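# Renting a Room at Wandari House: Frequently Asked Questions

These are the questions our guests write to us most often. If yours is missing, please send us a message before you book.

**How long can I stay?**

The shortest stay is seven nights and the longest is 12 weeks. For a stay that begins in January, please write early, as those rooms go first.

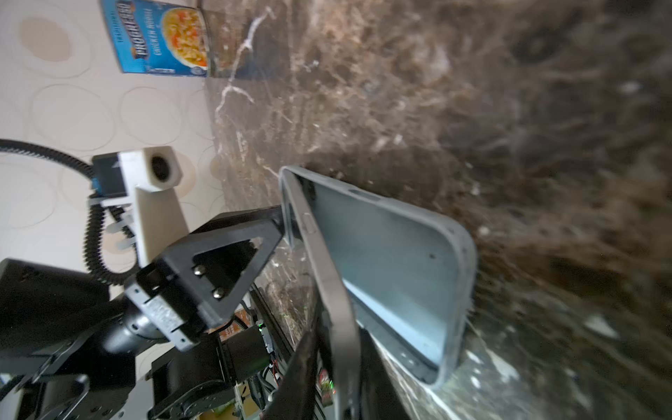

Lindalva Guerra

**Is food included?**

No, but every guest has a shelf in the kitchen and one half of a refrigerator drawer. Canned soup, rice, and pasta may stay on your shelf for your whole visit. Please write your name on open packages. Salt, oil, and coffee are shared by all.

**Is there a deposit?**

Yes. We ask for $300 on arrival and return it within 12 days after you leave. Jeferson Vasconcelos takes care of the payments and will send you a receipt by email.

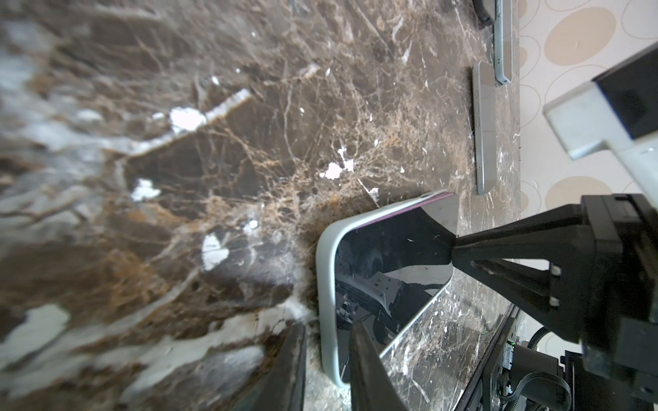 He can also split the rent in two parts if you ask him before the first night. We do not accept checks — a bank transfer is best, and cash is possible for the deposit only.

**May I receive visitors?**

Visitors are welcome until 10 in the evening. For a guest who wishes to sleep over, we charge $27 per night, and you must tell us one day before.

**Can I decorate my room?**

You can put up pictures with removable strips, but please do not use nails or paint. Curtains may be changed if you keep ours folded in the closet.

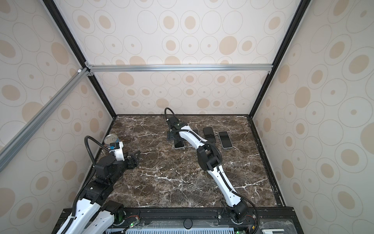
Many guests ask if they may bring their own wallpaper, the kind that peels off. We allow it on one wall, after you show us a sample. A pale paper with tan ovals, outlined on cream, goes well with dark brown marble and does not make a small room feel smaller. You must remove it yourself before you leave, and any glue that remains is cleaned at your cost.

**Where do I leave the keys?**

In the metal box beside the front door. Close the lid until it clicks, then send a short message to Jeferson.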